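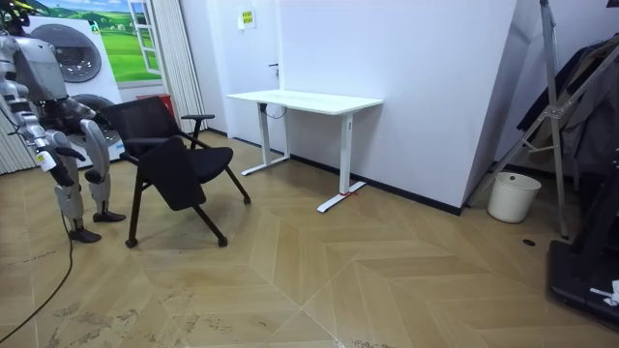 The room at Hulum, with the chair in front of the robot.

The Bozsik hand had done its 14 tries before lunch. I took it off, put it in the case, and fitted the Stollano. Then I typed the name of the hand at the top of a new page and set the chair back on its marks.

"Same speed?" Vuveo asked over the line. They never gave a name when they called. It was always just Vuveo, the people paying for the chair work.

"Same speed," I said.

The task was dull. Reach for the backrest, close, pull the chair one step, let go. The Bozsik closed hard and fast. It had gripped the mesh every time, and twice I'd had to pry it off with the power down. The new hand was slower. It touched, waited, and touched again a little lower.

"What is it doing?" Vuveo said.

"Looking for the edge."

"It has the position already. You gave it the position."

I had. I read them the line from the controller. There was a long quiet, with typing in it.

On the fourth try it found the top of the backrest and held on. The chair rolled. On the fifth it stopped short and stayed there, arm out, and the force reading sat at zero. I waited the full 20 seconds before I wrote down a miss.

"My mother did that," I said. "With chairs. Before she sat down she'd put a hand out and not quite touch."

"Is that in the log?"

"No."

"Please keep to the log."

By three the new hand had nine good pulls and five misses. The Bozsik had all 14. They would order the Bozsik, 3000 of them, and I would spend the spring teaching people how to pry it off.

I had one more run to do, the one without a chair position loaded. I cleared the line, stepped back behind the tape and pressed start. The arm came up slowly. I held the pen over the page and watched the reading.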